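La mujer que le enseña modales a un brazo

Lamisi Kpodo abre la puerta del taller con el codo porque en las manos trae dos cafés y, debajo del brazo, un rollo de cable. El taller se llama Brandgate, es compartido y huele a resina. Al fondo, entre una fresadora que casi siempre está ocupada y un torno que casi nunca funciona, vive Furik, el brazo robótico que lleva dos inviernos montando en sus ratos libres.

«Mi madre cree que estoy construyendo algo para limpiar la casa», dice. «No la he corregido. Le hace ilusión.»

Furik, por ahora, coge pelotas de tenis. Kpodo lo cuenta sin el menor rubor. Empezó con dados, que son bonitos en los vídeos y una pesadilla en la mesa, pasó por los huevos de plástico y terminó en la pelota, que perdona bastante: si la pinza llega un poco torcida, el fieltro cede y la goma hace el resto.
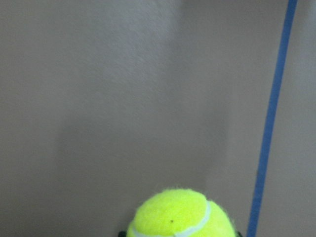 La pelota, vista por la cámara de la muñeca de Furik.

«La gente me pregunta por el agarre, y el agarre lo resolví en un mes», explica. «Lo que me ha quitado el sueño es saber dónde está la pelota. Un brazo barato es como un cuñado con un mapa: muy seguro de sí mismo y a tres calles del sitio.»

El control lo lleva una placa Stunine que compró de segunda mano y que se calienta, según ella, «con verdadera vocación». El programa lo ha escrito entero, salvo una parte que copió de sí misma, de un proyecto anterior llamado Oddsson del que prefiere no hablar. Insisto. Oddsson era un plotter de dibujo. Dibujaba círculos que parecían patatas. Sus restos están en una caja debajo del banco y de vez en cuando donan un tornillo.

Le pregunto cuánto ha gastado. Saca el móvil, consulta una hoja de cálculo y tuerce la boca. «3437 euros. Ahí van también las piezas que rompí, que son una categoría propia.» La primera pinza, impresa en casa, aguantó 29 cierres. La segunda la diseñó después de leer algo sobre fatiga de materiales, lectura que recomienda hacer antes de la primera.

BRANDGATE, 29 de enero de 2024

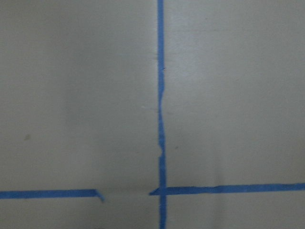 No, perdón, me corrige Kpodo cuando llamo «mesa» a lo que hay delante de Furik. Es «el campo». Lo ha marcado con cinta azul de pintor, puesta a mano, y basta acercarse para ver que las rayas no son del todo rectas y que los dos tramos horizontales ni siquiera llegan a juntarse.

«La cinta es la parte más humilde del invento y la que más discusiones provoca», dice. «Aquí entra cualquiera y lo primero que suelta es que está torcida. Ya lo sé. Tengo ojos.»

Su argumento es que las líneas le sirven a ella. Le dicen en qué casilla dejar la pelota antes de cada intento y le permiten apuntar en una libreta dónde falla Furik. Una sesión normal consta de 100 intentos, y ella se sienta al lado a recolocar la pelota, tarea que describe como «ser recogepelotas de un tenista muy lento». Para las medidas finas usa un calibre y otra hoja de cálculo, esta más deprimente que la de los gastos.

¿Y no habría sido mejor imprimir una cuadrícula exacta? Kpodo deja el café. Se nota que la pregunta no es nueva.

«Lo pensé. Luego pensé en lo que iba a tardar en alinear la lámina con la base, y en que acabaría sujetándola con cinta. Así que me ahorré la lámina.»

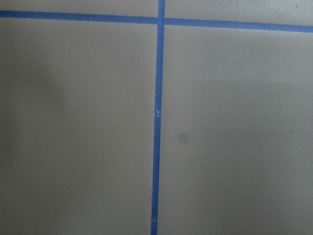 Hay además una cuestión de carácter. Kpodo trabaja de día revisando instalaciones de climatización, donde un error se paga con una llamada a las siete de la mañana, y en Brandgate se permite el lujo de arreglar solo lo que molesta de verdad. La lista de lo que molesta de verdad, eso sí, es larga: el codo de Furik tiene holgura, el cable de la muñeca se engancha en los giros a la izquierda y la placa pierde la conexión cuando alguien enciende la aspiradora.

«Lo de la aspiradora lo he solucionado con un cartel», dice. «En ingeniería también cuentan los carteles.»

El codo le preocupa más. Con el brazo recogido no se nota, pero al estirarse la punta se desvía hasta 100 décimas de milímetro, unidad que ella emplea, confiesa, para no decir un centímetro. Ha probado a compensarlo por programa y el resultado fue un brazo que se equivocaba con mucha más elegancia. En febrero quiere cambiar el rodamiento, operación que exige desmontar medio Furik y que lleva aplazando desde el verano con excusas cada vez mejor documentadas.

Después vendrá, si el codo se porta, el segundo objeto. Duda entre una taza y un limón. La taza tiene asa y da miedo; el limón se parece demasiado a la pelota y le sabría a trampa. Un compañero del taller le propuso un vaso de agua y ella le pidió que se apartara de la placa.

Le pregunto qué hará con Furik cuando esté terminado. Se queda pensando un rato largo, con la vista puesta en la caja de debajo del banco.

«¿Terminado?», dice. «Primero el rodamiento.»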